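Teltance推出Okomden茶歇陈列套装，首站落户Florkosham会议中心

2023年2月28日

从事会务用品与茶歇服务的Teltance今天宣布，Okomden茶歇陈列套装正式开放订购。套装面向会议室、培训教室、共享办公空间和中小型活动，用透明阶梯架、托盘和提篮，把零食、饮料和轻食安排在一张普通桌子上，让来宾端着托盘自己挑选。Florkosham会议中心是首家全面采用Okomden的场地，中心二层茶歇区已按新方案布置。

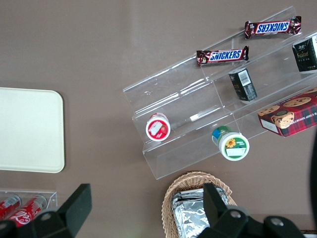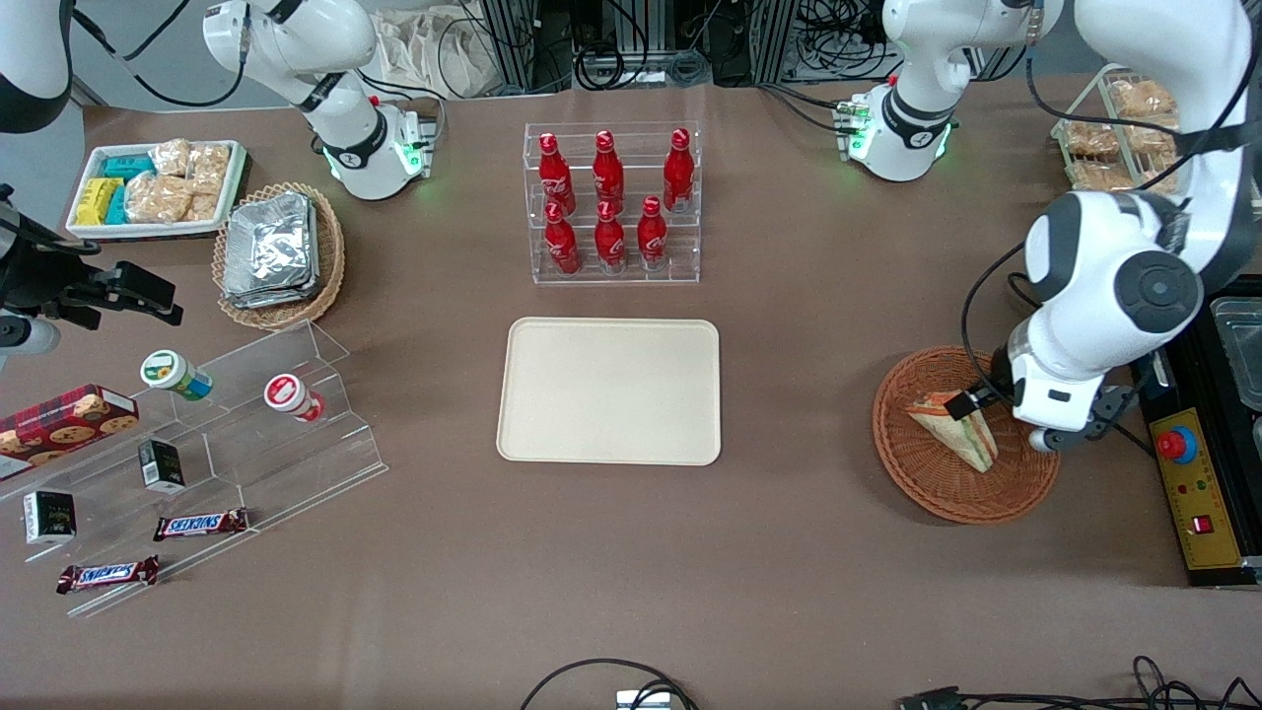
图：棕色桌面上的茶歇陈列，透明阶梯架上摆着红格纹饼干盒等零食，旁边放有圆角浅色托盘。

做过会务的人大概都熟悉茶歇时间的样子：会议一散场，大家一起涌到桌边，前排的人挡住了后排，包装袋堆成一座小山，想找一包饼干得先把上面的东西挪开。等人群散去，桌上东倒西歪，下一场开始之前又要从头收拾。Okomden就是从这些琐碎的小麻烦里长出来的，研发团队先后在多场会议的茶歇时段驻场观察，看大家怎么伸手、怎么绕行、把拿起又不想要的东西放回哪里，再回去改图纸。

“我们做这个项目做得特别开心，”Teltance产品负责人Ubaldo Barbieri表示，“茶歇是一天会议里气氛最松的时候，很多人就是在拿饼干的那一会儿认识的。桌子摆得清楚，人就愿意多站一会儿，多聊几句。我自己最喜欢看的，是有人端着托盘在桌边犹豫到底选哪一样！”

透明阶梯架：让后排的东西也看得见

阶梯架是整套陈列的核心。架体采用透明亚克力，一级一级抬高，放在后面的商品自然高出前面一截。糖果棒可以平放在最上一级，盒装饼干放在底部较宽的位置，小盒和带盖的圆形小罐放在中间，拿取时手从前方伸入即可，用不着越过别的物品。透明材质在视觉上很轻，颜色全部留给包装本身，红格纹的饼干盒、深色的小盒放上去，远远就能认出来。

饮料同样可以上架。以图二中的摆法为例，六瓶红色可口可乐分成前后两排，每排三瓶，前低后高，瓶身上印着白色字样。团队在试用中很快喜欢上了这种排法，补货的同事扫一眼就知道缺了哪一瓶，来宾也不必把瓶子转来转去。

阶梯架可以正对来宾放置，也可以斜着摆。Teltance建议把零食架略微转向桌子中央，饮料架则正放在后方，这样桌子中间会空出一块完整的位置，留给来宾的托盘。斜放还有一个好处，从桌子侧面走过来的人也能看到架上的内容，茶歇区入口不在正前方的场地尤其适用。

托盘和提篮：各有各的位置

Okomden配套的个人托盘为圆角浅盘，边缘略微抬高，颜色选了温和的米色。来宾把托盘放在桌子中央，从两侧和后方依次取用，再端回座位。圆角在试用阶段得到了不少好评，擦拭时布能一次带过，叠放回收时也不容易互相磕碰。

小包装零食使用白色长方形托盘盛放。透明袋装的饼干与彩色小包可以放在同一个盘里，颜色鲜亮的放在边角，素色的放在中间，整盘看上去就很有精神。需要单独照顾的食品则放进藤编提篮，比如三明治，或者叠放的铝箔餐盒。藤编的纹理与透明架形成对比，桌面多了几分家里厨房的感觉，这一点是Mladenović工作室坚持保留下来的。

Mladenović工作室负责Okomden的整体造型与配色。工作室曾经提交过一版全透明的方案，连篮子也用亚克力制作，样品看起来十分利落，放到真实的桌面上却显得有点冷。双方讨论之后决定把藤编加回来，并把个人托盘从纯白调成米色。如今的版本与深浅不同的木色、棕色桌面都很搭，场地方无需另外购置桌布。

首站：Florkosham会议中心

Florkosham会议中心的二层茶歇区最多可同时接待140位来宾，每天要在两场会议的间隙完成撤换。过去，工作人员习惯把零食集中倒进几个大盘，取用方便，收尾却很费神，剩下的东西混在一起，要逐包分拣才能放回库房。

采用Okomden之后，中心把茶歇桌的布置写成了一页纸的摆台卡，贴在备餐间的柜门内侧。摆台卡按照先高后低的顺序：先放饮料架，再放零食架，然后是提篮和白色托盘，最后在桌子中央放上个人托盘。新来的同事照着卡片就能独立摆好一张桌子。撤台时顺序倒过来，盒装归盒装，瓶装归瓶装，没有拆封的商品直接回到原来的周转箱里。

会议中心的茶歇团队还自己想出了一些用法，Teltance非常乐意在这里分享。上午场把咖啡和茶的盒子放在架子右侧，靠近热水；下午场换成糖果棒和巧克力口味的饼干，放在伸手最先碰到的地方。遇到带孩子来参加的公众活动，团队会把小罐装的零食挪到较低的一级，小朋友自己就能拿到。带条码的一面统一转向侧边，正面留给口味名称，选起来快多了。

“看到他们把我们的架子用出这么多花样，我真的很高兴，”Ubaldo Barbieri说，“有几种摆法我们在工作室里根本没想到，现在已经画进了新版的使用手册。”

清洁与收纳

亚克力架体用柔软的湿布加中性清洁剂擦拭即可，请勿使用粗糙的百洁布，也不要放入高温洗碗机。架面容易留下指印，建议在每场茶歇前用干布轻擦一遍，台阶的转角处可以把布折成小块再擦。藤编提篮请用软刷扫去碎屑，盛放三明治等食品时在篮底垫上食品级垫纸，用后放在通风处晾干。

所有托盘均可叠放，阶梯架也可以一只套一只收进随附的布袋。布袋外侧留有标签位，方便多个会议室共用时区分。对于没有专门库房的小型办公室，整套收好后可以放在茶水间的吊柜或文件柜底层。

套装内容与价格

Okomden标准套装包括透明阶梯架2只、白色零食托盘、藤编提篮、米色个人托盘、收纳布袋以及中文使用手册一份，售价3199元。个人托盘默认配35只，适合一间中等规模的培训教室，场地较大的客户可以单独加购。零食、饮料及其他食品不包含在套装之内，图中食品仅用于展示陈列方式，各品牌名称与商标归其权利人所有。

即日起，客户可通过Teltance的业务顾问提交订单，也可以先预约样品，在自己的桌子上试摆之后再作决定。团队很鼓励大家这样做，各家的桌面宽窄、入口方向、来宾习惯都不一样，把常买的零食拿出来摆一遍，比看图册清楚得多。预约样品时请注明桌面尺寸和常用饮料的瓶型，顾问会据此推荐阶梯架的级高。

后续计划

Teltance计划在今年11月推出Okomden的窄桌版本，阶梯架的进深将缩短，适合走廊、前台和小型会客室使用。窄桌版本目前正在打样，Mladenović工作室会继续负责造型设计。Florkosham会议中心已经同意为窄桌版本提供试用场地，三层走廊的两张边桌将最先换上样品，试用期间收集到的意见会直接反馈给设计团队。

与此同时，Teltance正在整理一份茶歇摆台图例，收录各家客户自己的摆法。已经购买Okomden的客户如果愿意参与，可以把桌面照片和简短说明发给业务顾问，内容不限于会议茶歇，生日会、读书会、社区放映活动都非常欢迎。入选图例会注明提供者的单位名称，并随新版手册一同寄出。

关于Teltance

Teltance从事会务用品的设计、供应与现场服务，产品涵盖茶歇陈列、签到用品和会议室收纳，客户包括会议中心、培训机构与共享办公空间。

关于Mladenović工作室

Mladenović是一家产品设计工作室，专注于餐桌用品与小型陈列器具。

媒体联络

Teltance传播部
联络人：Ubaldo Barbieri
如需高清图片、样品借用或安排前往Florkosham会议中心参观茶歇区，请与传播部联系，并注明媒体名称及预计刊发时间。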